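Drodby Institute of Applied Arts
Department of Interior Materials
Unit 9: Natural Stone and Stone-Effect Surfaces
Student handout

Purpose of this unit

This handout supports the two lectures on stone surfaces and should be read before the workshop session. Students are expected to bring it with them, along with the finish chart from Unit 8. The material covers the main stone groups used indoors, the vocabulary of pattern, and the basic points of care and specification. Quarrying and transport are treated in the second-year course and are mentioned only where they affect the choice of a slab.

1. Main groups

Marble is limestone that has been changed by heat and pressure. Its main mineral is calcite, which is fairly soft and reacts with acids. The veins come from clay, iron oxides, and other impurities that were present in the original rock or entered it later.

Granite is an igneous rock made largely of quartz and feldspar. It is harder than marble and resists household acids well. Its pattern is usually grainy, although some slabs sold under the name show strong movement.

Many dark stones sold as "black marble" are limestones that take a high polish. In the trade, the word marble has long been used for almost any stone that can be polished, and students should ask for the geological name before writing it into a schedule.

Quartz surfacing and printed laminates are manufactured products. They may copy the look of marble closely, and a photograph is seldom enough to tell them apart from stone. In written work, use "marble-patterned" for any surface whose material has not been confirmed.

2. Describing pattern

The department uses the following terms. Please keep to them in all submitted work.

Ground: the main color or colors behind the veins. A ground may be even, clouded, or mottled.

Vein: a line of contrasting color. Record its width, its color, and whether its edges are sharp or soft.

Web: a network of fine veins that branch and meet.

Fleck: a small isolated patch lighter or darker than the ground.

Direction: the general run of the veins, stated in relation to the long side of the piece. Where no direction can be found, write "irregular."

A description of a slab should give the ground first, then the largest veins, then the fine detail. Students often begin with the most striking vein and leave the ground until last, and this makes two slabs hard to compare on paper.

3. Finish

A polished finish deepens color and makes veins stand out. It also shows etching readily. A honed finish is smooth but matte, and dark stones tend to look grayer when honed. A brushed finish has a slight texture and is common on floors and outdoor tables.

The choice of finish should be made with a sample under the light in which the surface will be used. The Deschamps sample library holds 66 pieces, each in at least two finishes. Samples may be borrowed until 5 p.m. and must be returned to the same drawer.

4. Care

Sealers slow the entry of liquids into stone - they do not prevent etching. Tea, coffee, and wine may stain an unsealed marble. Lemon juice and vinegar will dull a polished marble whether it has been sealed or not. Cleaning should be done with warm water and a neutral soap. Abrasive powders are not suitable for any polished surface.

5. Dark veined surfaces in everyday use

Dark grounds with pale veins are often chosen for tables and counters. Light-colored objects stand out clearly against them, while small dark items can be harder to find. The terms in Section 2 should be applied to the following views.

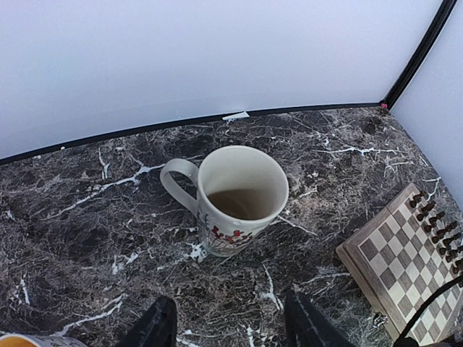
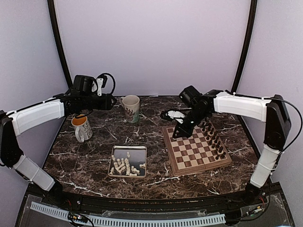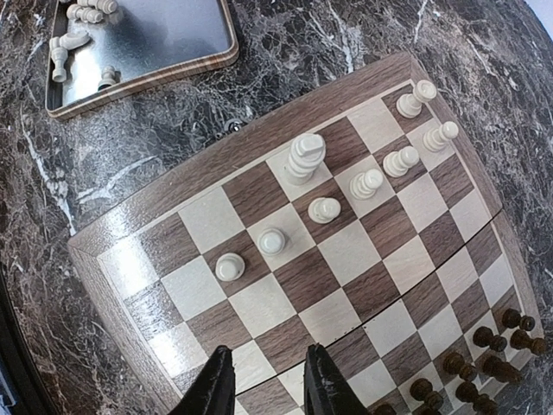 Compare the squares of the chessboard with the irregular veining around it.

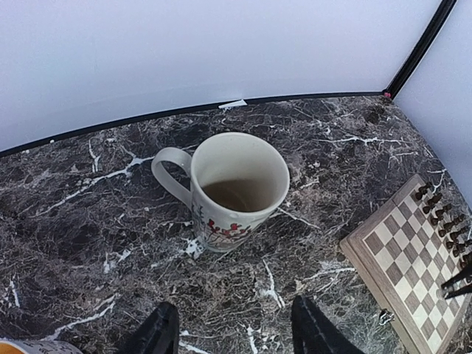 6. Workshop exercise

Each student will receive one sample from the Hadero range and will prepare the following.

A written description of 700 words or fewer, using the terms in Section 2.

A pencil drawing of the main veins at full size. Shading of the ground is optional.

A short note on finish and care, addressed to a client with no knowledge of stone.

Drawings should be made on the gray paper supplied. Work is to be left in tray 17 outside the Drorden studio before the end of March. Late work follows the usual department rules.

7. Terms to review

Calcite, etching, honed, igneous, mottled, sealer, web.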